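Home About Kitchen Notes Slow Tech Archive Subscribe

Can It Put the Bowls Away Yet?

Posted in May by Honeylyn Estrella

My mother-in-law asked me over breakfast when she could expect a robot to do her dishes, and she asked it the way you'd ask when the plumber was coming. She is 72 and she has been promised this machine since she was a girl. I told her I'd look into it, and then I went and spent far more evenings on it than she ever intended me to (she has since bought herself a new dish rack and moved on).

Regular readers know I've been writing about gadgets in the kitchen for 11 years now, mostly with a grumble. I had the bread machine. I had the self-stirring pot. I still have the little round vacuum we call Pal, who gets stuck on the fringe of the hall rug and lies there until someone comes home. So I am a person who wants very much to be impressed and usually isn't, and I tried to keep both halves of that in mind while I worked on this post.

What I decided to look at was the dullest chore I could think of. Folding laundry gets all the attention, and I understand why, because a shirt is a nightmare of a thing to pick up if you don't already know what a shirt is. But I wanted something a four-year-old can manage. I settled on stacking bowls. Every house has them, every house puts them one inside another, and I'd guess I do it 23 times a week without one thought going through my head.

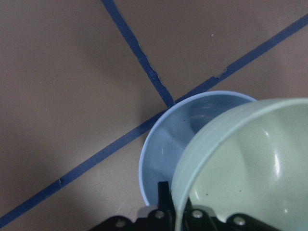 Photo courtesy of Dinesh Uniyal / Nevov. Used with permission.

I keep going back to how close everything is from down there. When I stack bowls I'm looking from up at eye level, with the whole counter laid out in front of me, and I've got a lifetime of knowing how wide a bowl is. From the wrist, a green bowl is a great shiny curve taking up a whole corner of the world, with a bright streak of light down the inside of it, and the blue one it overlaps is mostly an oval with a rim. Somewhere in there is the information you need to put the one in the other. I looked at it for a good long while with my coffee and I wasn't sure how I'd begin to explain it to somebody.

Dinesh was very patient with me on the phone. I asked him what the hard part was, expecting him to say "seeing," and he said it was letting go. Getting hold of a rim is a fairly friendly problem, he told me, because a rim is thin and two fingers can pinch it. But a bowl held by one edge wants to tip, and then you've got to bring it over the other bowl, level it out more or less, and release it at a height where it settles in place and doesn't rattle off sideways. You and I do that last bit by feel. I went into the kitchen right after we hung up and did it with my eyes shut, and he's right, my fingers wait for a tiny nudge from the bottom bowl before they open. I'd never noticed! I made my husband do it too.

The other thing he said that stuck with me was about shine. Glossy surfaces carry a reflection that slides around as the camera moves, so the brightest thing on the bowl isn't really a part of the bowl at all. I have been fooled by a wet spot on a clean plate often enough to have some sympathy there.

Now, I did want to hear from somebody who'd be less fond of the whole enterprise, so I called my old friend Pallavi Prajapati, who ran the dish room at a hotel for a long time and has opinions. I described bowl stacking to her as a frontier of automation and she laughed so hard she had to put the phone down. Her point, once she got back, was that nobody in a dish room stacks two bowls. They stack until the stack is as tall as it can safely be, they do it while talking, half the bowls have a bit of egg on them, and the one with the chip gets pulled out without anyone breaking stride. "Call me when it pulls out the chipped one," she said. I've written that on a card and stuck it over my desk.

I think she's right, and I also think she's being a little hard on it. When my son was small he'd spend a whole morning putting one cup in another and taking it out again, and I never once told him that it wasn't a real dish room. You have to start with a couple of bowls and a clear patch of table.

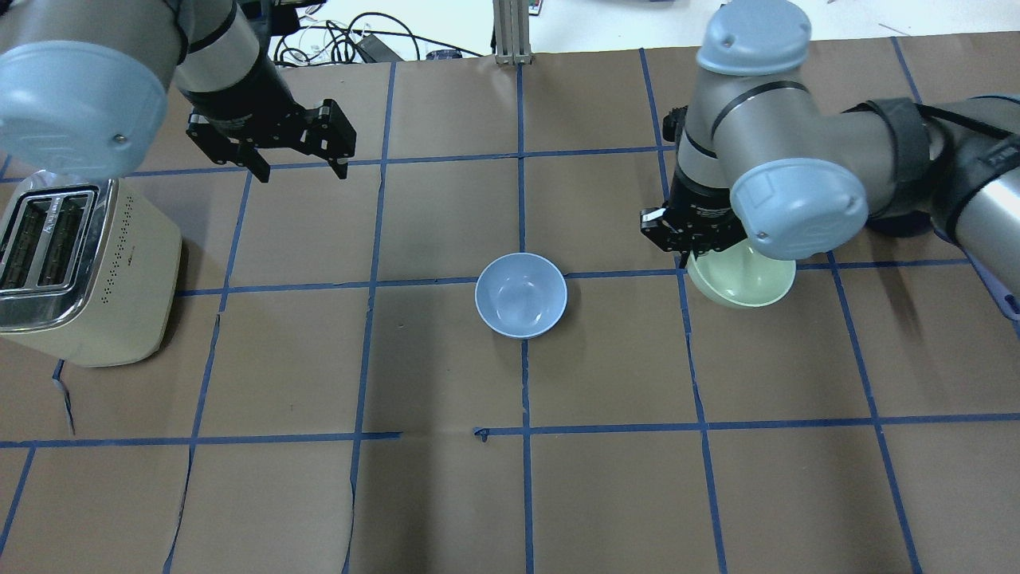

Two arms, two bowls, and a toaster waiting its turn.

I was oddly cheered by the toaster. It's a cream one with a chrome top, very like the one my aunt had, and it makes the table feel a good deal more like a kitchen than I'd been picturing. The blue tape on the brown paper wanders a bit, too, the way mine does when I mask off a windowsill. And look at the division of labor. One arm has the green bowl by its rim, tilted over to the side of the blue one, and the other is hanging there with its fingers open and nothing in them. That is precisely what clearing up looks like at our house on a holiday. I won't say who's who.

It does raise a question I'd like to ask properly one day, which is what the second hand is for. If I stack bowls in a hurry I do it one-handed, with the other hand reaching for the next thing. If I'm being careful with the good ones, the second hand goes on the bottom bowl to keep it still. So the same chore is really two chores, depending on how much you like the bowls, and I don't know how you'd tell a machine that Grandma's are the careful ones.

So, can it do the chore yet? My answer after all those evenings is "some of it, on a good table." Picking up a bowl by the rim, yes, I've got a picture of that. Doing it in my sink, at night, with the lamp behind me and a fork hiding at the bottom, I would not put money on this year. Tarun Bhardwaj, who comments here often and repairs packing machines for a living, wrote me that shop floors got around this ages ago by never letting anything be out of place to begin with. Every part arrives facing the same way. I read that to my family with a certain tone in my voice and the shoes are still in the hallway.

I did report back to my mother-in-law. I told her it could hold a bowl. She wanted to know if it could dry one, and I said I'd find out, so I suppose there will be another post. If any of you work with these things, or have one of those countertop helpers that are starting to turn up, do write and tell me what it manages and what it drops. I'd especially like to hear about lids. I've got a drawer of 26 of them and I don't believe a single one fits anything.

More from Slow Tech
Pal and the Rug, Part Three
I Timed Myself Emptying the Dishwasher
The Bread Machine Goes to a Good Home
Baoshan Shen on Why Towels Are Harder Than Shirts
Reader Mail: Things Your Vacuum Ate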